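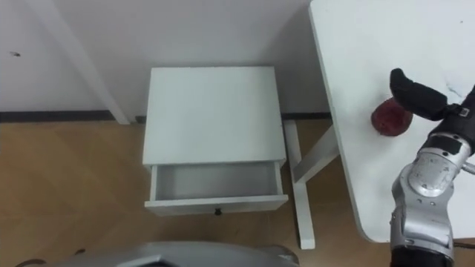 Biltby has been promising an open day at its Clustberg showroom since last November, and I went in expecting a sales pitch with coffee. I got one. The building is a former carpet warehouse off the ring road, and the company has divided the back half into small furnished rooms where you are invited to "live with" the Tivo bedroom line for as long as you like. I gave it most of a morning. The line's big claim is calm, which as far as I can tell means white furniture against white walls. The nightstand is a fair sample: a plain box, flat matte top, one drawer, one small round black knob set low in the middle of the drawer front. With the drawer pulled partway out there is nothing inside to look at except more white. I suppose that is calming. It also made me wonder where anybody is meant to put a phone charger.

Our guide was Rosimeire Moura, who runs the showroom and was patient with people like me. She said the knob sits low so your hand finds it from the bed. I tried it lying down on the bed in the next room and had to hang my arm over the side like a man fishing off a dock. A taller visitor, Dirceu Honorato, had no trouble at all, so make of that what you want.

The price on the tag was 80. Fine for a guest room. For something you open every night for years, I would want to know more about the drawer, and this is where the tour got thin. Gilmar Figueiredo gave a short talk on testing and told us each drawer design is opened and closed 200 times before it goes on sale. I asked whether that was with anything in it. He said he would check. Two hundred times is a few months in my house — less if you count the cat.

To be fair, some things were good. The tops wiped clean when Rosimeire let a couple of us have a go with a cloth and a coffee ring. The wood-look floor in warm tan does the white pieces a lot of favors, and I'd bet half the people who bought that day were really buying the floor, which Biltby doesn't sell. I asked. My own bedroom has brown carpet and a radiator in the wrong place.

The assembly corner was the best part. Gilmar Andrade put together a nightstand from a flat box in 26 minutes, talking the whole time, and he dropped a screw and swore, which did more for my trust in the product than the brochure. The brochure says 15.

I left with no nightstand and a tote bag. Gilmar Figueiredo took my email address to send the answer about the drawer test. As of 2025-08-28 I haven't had it, and I'll add it at the bottom of this page if it comes.

Visits > Showrooms > Biltby, Clustberg

Home | Visits | Reviews | Letters | About

Recent visits
Hepburn lamp works: a long walk for a short tour
Three mattress stores before lunch
The Clustberg home fair, and where to park for it
Do you need a bed with drawers?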